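We drove out to Virthorpe in July for the Hivetti open day, mostly because my sister promised me pastries. (There were pastries! Gone by ten, but I got two.)

The old hall holds way more than you'd think from the parking lot. Table tennis people had come from all over, and the Sýkora stand was selling secondhand paddles out of a suitcase. I tried a few and bought one I really don't need – the grip is wonderful, though. Then upstairs for the shelves of old nets and posts, 403 items according to the card by the door, and I'm pretty sure my sister read every label.

What I liked best was the back room, where they had the balls out. Plain white ones, and an olive-khaki tub to put them in, on a white mat with a thin black grid.

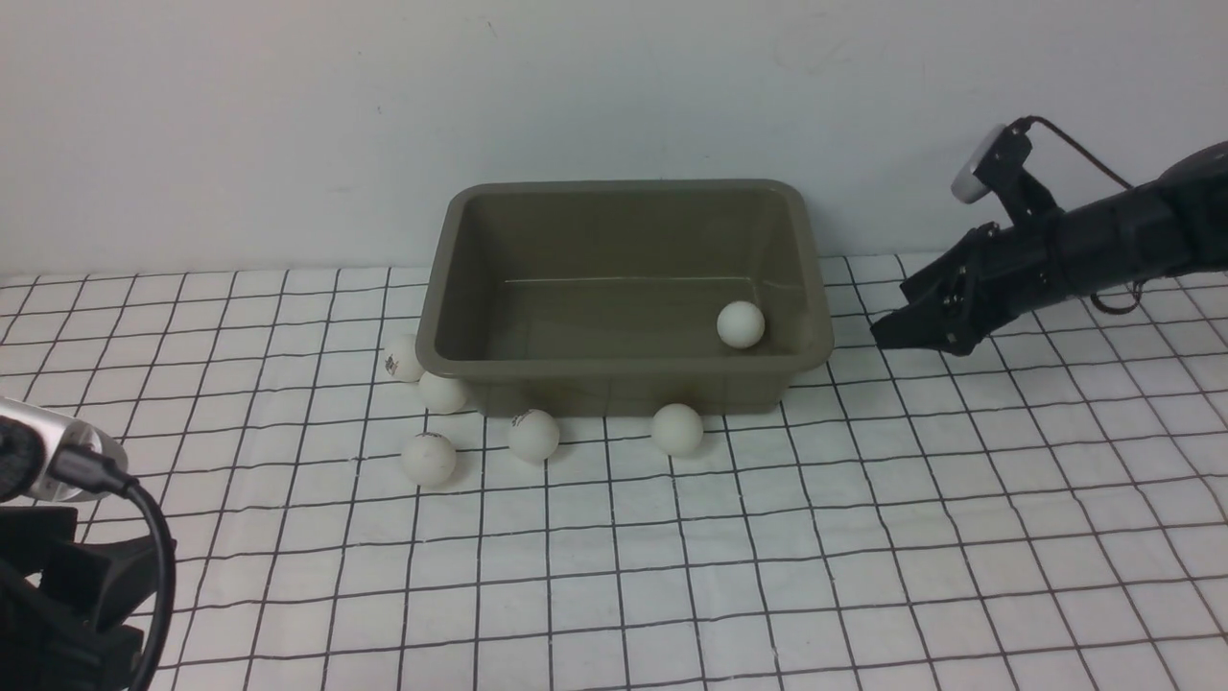 I could have stayed in there all afternoon, but we wanted lunch before the Zadport bus crowd showed up. The soup was good, the line was long, and the raffle went to ticket 1275. Mine was 1000, which felt lucky right up until then.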